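The Dentist of Wakus

The letter from Oluf Hafstein reached Thorlacius in February, and it was in English, which was the first bad sign. For nine years he had written to us in his own language, briefly, about money. Now he wrote two pages with semicolons in them. He had been taking lessons. He was getting on well. As an exercise his teacher had suggested that he read one of his own books in translation, and he had a small query about chapter one, in which a man was alive.

I was the editor, in the sense that the books came to my desk and left it again with fewer commas. I could not read a word of the original. I had never needed to. We had a translator, and the translator had a dictionary, and the books sold steadily in railway stations to people who had already missed one train.

I rang Preben Hauksdóttir and read him the letter. There was a long silence, with a radio in it.

"Which man?" he said.

"The dentist."

"Ah," said Preben, and asked if I could come over, and if I'd eaten.

He lived at the top of a house so narrow that the stairs seemed to have been put in first. He gave me coffee and half a pork pie. Then he fetched the first of the Inspector Duvetti novels in both languages and laid them side by side, as a vet might lay out two X-rays. In the original, he said, the wine merchant of Wakus is murdered by the dentist, who is arrested on the ferry and dies in prison of a chill. In the English, the wine merchant is murdered by his brother-in-law. The dentist gives evidence, rather movingly, and goes back to his teeth.

I asked whether this was a matter of nuance.
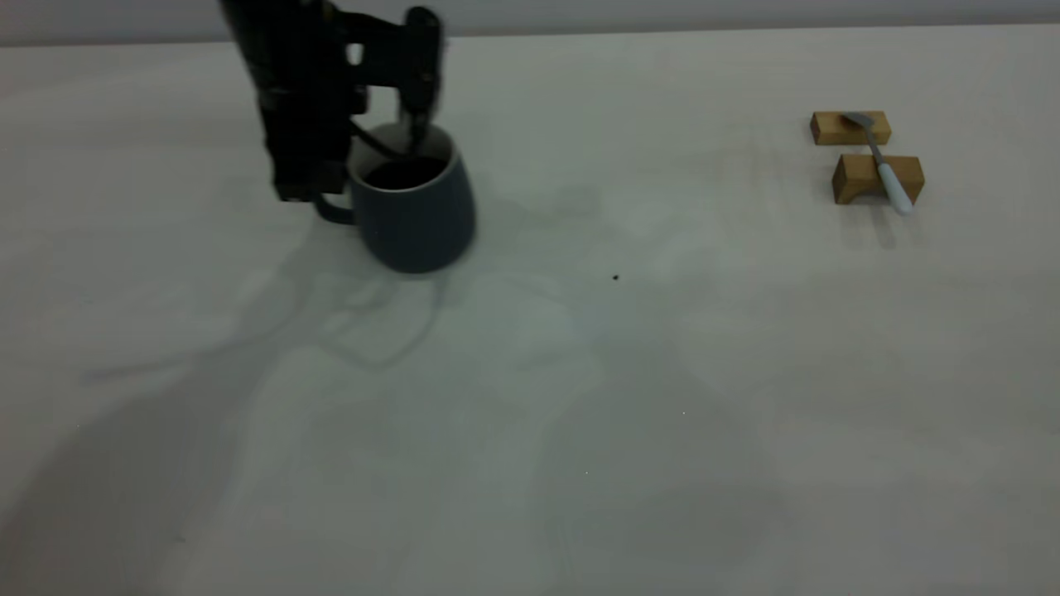 Preben thought it was more a matter of justice. The dentist had no reason to kill anyone, he said. He'd been made to do it in the last chapter because Hafstein had run out of people. "I had lived with that dentist for five months. I knew him. He was a kind man with a bad knee. I got to the page where he pushes Lindqvist into the vat and I thought, no, I'm sorry, he'd never manage the ladder."

"So you changed it."

"I corrected it."

"And the second book?"

He passed me the mustard. The second book, it seemed, had been perfectly all right, apart from the trial, the funeral and the dentist's widow, who could hardly go on being a widow with her husband in the next room. In the original she marries Duvetti. This had taken some getting round. Preben had given the inspector a cousin of hers to marry, and by book four the cousin needed a personality, and by book six she was running the harbour.

There were now 12 books. I had published all of them. I had written the words on the back.

What the author had understood

Hafstein arrived nine days later with a canvas bag and a hat that he didn't take off until he was sure of us. He was smaller than his photograph. I had booked a table at Vuma, on the grounds that it was loud and the chairs were uncomfortable, and people seldom stay angry for long in a place where they can't hear themselves or sit back.

He had by then read all twelve. He had made notes in a child's exercise book, with a ruler.

"In my book seven," he said, "there are 407 pages. In yours I find a good many more. I ask myself, has he put in weather?"

"There's some weather," Preben admitted.

"There is a regatta."

"Yes."

"I have never been to a regatta. I read it twice. The dentist falls in the water and he is saved by his wife's cousin, who in my country does not exist." He turned a page. "I wept a little. My teacher was concerned."

I said that Thorlacius took this extremely seriously. It's a thing one says. I had practised it in the taxi, along with a phrase about goodwill copies, and I delivered both while the waiter was putting down the bread, so that they seemed to be addressed to him.

Hafstein asked what the last one had sold. I told him 3,545 in paperback, which was true, and which I'd been hoping to save for the pudding. He wrote it down with great care and underlined it. Then he told us what it had sold at home, where the dentist was dead, the widow was remarried and nothing happened on the water. I won't repeat the figure. You could have fitted the readership on to the ferry and still had room for a hearse.
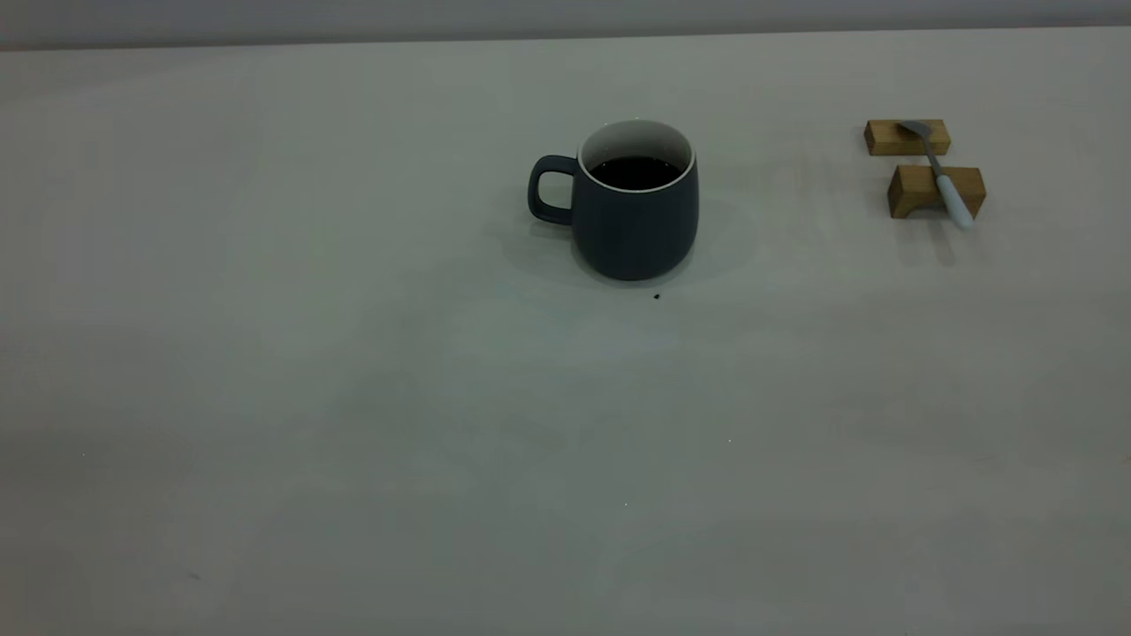

The thirteenth book

He was not after damages, as I'd feared, or an apology, which Preben had prepared on a card. He was stuck. He had been stuck for a year and a half. Duvetti had been married to the widow for eleven books and they had nothing left to say to each other. Everybody in Wakus with a motive had used it. He had sat down one evening with our book seven for his homework, and found that the town was full of people.

"I would like," he said, "to have the dentist back."

"He's dead," I said. "In yours."

"In mine he died of a chill. Off the page. No one saw." He had obviously thought about this. "A chill is not very much to die of."

Preben put down his fork. I'd seen him receive a prize once, for a volume of sea poetry, and he had looked like someone waiting for a bus. Now he went pink to the ears. He said that if the prison doctor had been careless, or fond of a drink, and there was in fact a doctor fond of a drink in book three, though only in the English, then a mistake could have been made with the papers. Hafstein said the doctor could be brought across. Preben said he'd be honoured. They began drawing on the tablecloth.

I pointed out that the widow had remarried.

"Yes," said Hafstein happily. "This will be terrible for everybody."

By the time the bill came they had arranged for the cousin, the harbour and most of the regatta. I was sent to find more paper. When I came back they had moved on to the knee, which Hafstein wanted to be the left and Preben insisted had always been the right, and for a while it looked as if the whole thing might founder. They settled on the right, with something wrong in the left as well.
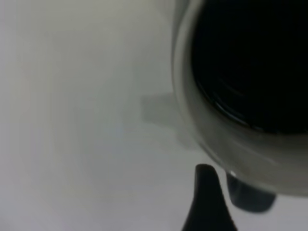

A difficulty over the contract

It took our legal department until the summer to decide what had happened. If Hafstein took the cousin from Preben, then Preben was her author, and Hafstein, in that respect, his translator. But Preben would then have to translate her back, and would be owed a fee for putting into English a woman he had put into English already. Somebody proposed a flat ten per cent. Somebody else asked ten per cent of what, and went on leave.

Meanwhile the two of them wrote. They did it at Preben's, at the kitchen table, a chapter each in whichever language came first, and I would get a message towards midnight asking whether an English person would keep a loaded pistol in a piano stool. I said it depended on the piano. I was told this was not helpful.

The manuscript came in on time, an event so rare that the post room queried it. The dentist walks off the ferry on page one with a stick and a small suitcase. Duvetti, who buried him, is standing on the quay to meet somebody else. I read it in one sitting, with my office door shut, and took out very few commas.

There remained the question of who had killed the wine merchant. In the original it had to be the dentist. In the English it couldn't be. I raised this with them both, in writing, and got back a joint reply saying that they had discussed it at length, that each respected the other's position, and that on page 212 I would find it was the inspector. 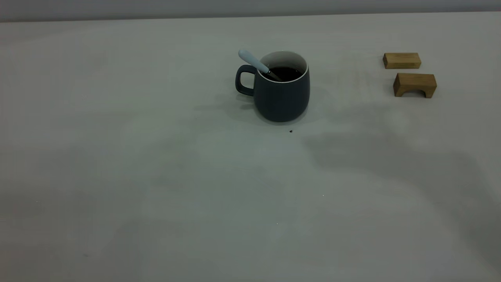
Dark mug, white table.

I turned to page 212. Then I went back to the first book and looked at Duvetti's alibi, which I had passed for press myself nine years before. He hadn't got one. He had never once been asked.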